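# Small tabletop bin: liner keeps showing and it pongs by teatime. Any tips?

**Marites Macaraeg**
Posted 2020-06-01

Hello all, hoping somebody can help with a very small problem that is driving me up the wall. I've started keeping a little bin on the table, a round cream one with a lid, so that I'm not forever getting up to walk a teabag across the room. I love it! It's tidy, it wipes clean, and it looks nice against the brown wood (my last one was an old ice cream tub, so the bar was low).

I've got two gripes though. The first is the liner. I use black bags because that's what we have under the sink, and however I tuck them in I end up with a strip of crinkly black under the lid. I've tried folding it over the outside and I've tried stuffing it down the inside, and then of course it slides in the minute anything heavy lands on it.

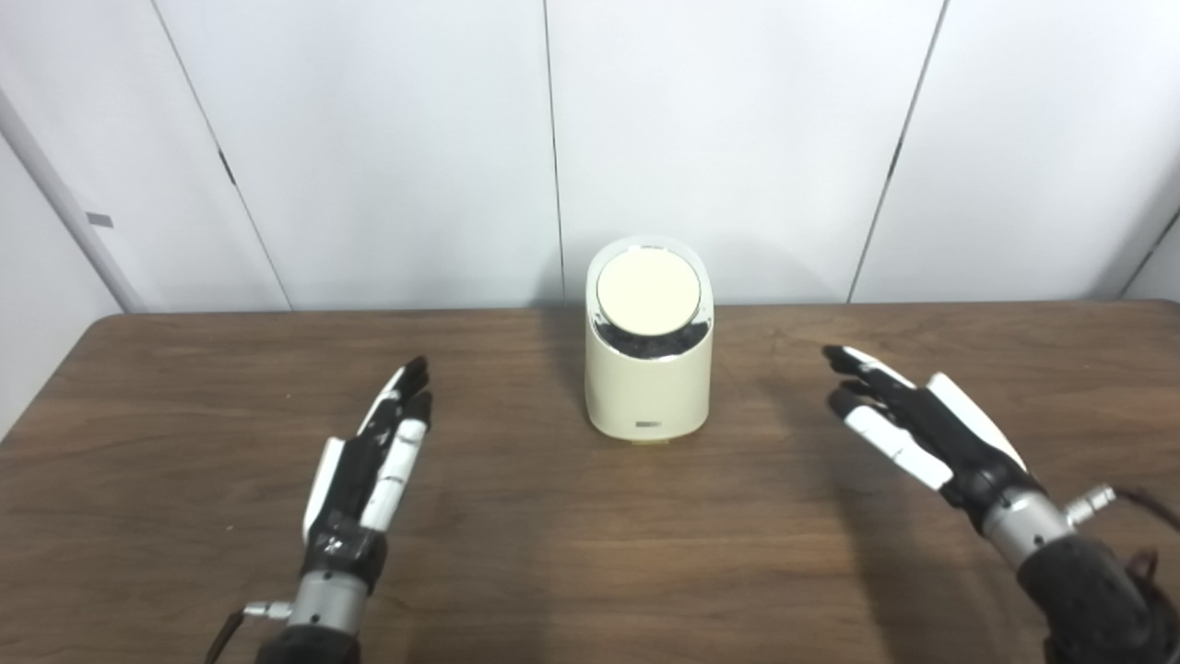

The second is drinks cartons. We get through a lot of the small ones in this house, and they take up far more space than they've any right to. Two of them and I'm pushing down with my fist. Then there's always a dribble left in the bottom, and by teatime the whole thing whiffs, particularly now it's warming up.

So do I get smaller bags, or a different sort of bin, or just stop putting cartons in it? My sister swears by the Jindard caddy liners but they come in packs of 100 and I don't want to be stuck with a cupboardful if they don't fit. Thanks in advance, and sorry for going on!

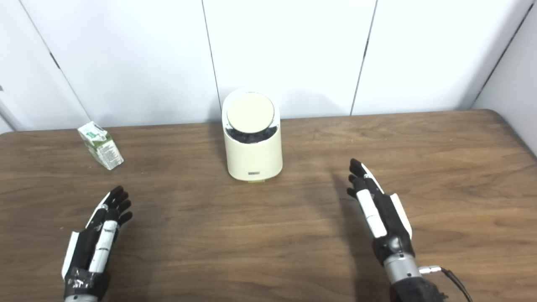 **Analyn Samonte**

Cartons are your trouble more than the bag, I reckon. I had exactly the same whiff with mine. Tip the last drops down the sink, give it a quick swill with cold water, push the straw right in if there is one, then pull out the flaps at the corners and squash it flat from the bottom up. It goes down to next to nothing. Ours go in the recycling after that, but it does depend on your council, so have a look on their website before you take my word for it.

For the liner, measure round the top of the bin with a bit of string and then check the width on the packet. A bag laid flat wants to be a touch wider than half your string. If it's miles wider you'll have all that spare plastic with nowhere to go, and I bet that's what you've got with the under-sink ones. What I do with a baggy one is gather the extra at the back, twist it and tie a small knot, so the front sits flat. Then fold the top over the rim, if your bin has one you can get at, and put the lid on after. If it has a lift-out inner bucket, put the bag over that and drop the whole lot back in. Hardly shows!

Oh, and a folded sheet of kitchen roll in the bottom, under the bag. Change it when you change the bag. Half a teaspoon of bicarb on it if it's been hot.

**Drastley69**

just get a bigger bin

**Liepiņa**

I wouldn't buy the 100 pack until you've tried a couple. Ask a neighbour for one or two, people are usually glad to get rid of them. I use the Trosis ones from the market and they're fine for dry stuff but I wouldn't trust them with teabags overnight.

Also empty it every evening even if it's only half full. I know it feels wasteful, but with a little one you can tip the contents into the big bin and keep the same bag going for another day, so long as it's clean. I wash mine out with washing-up liquid on a Saturday-ish sort of basis and leave the lid off until it's properly dry.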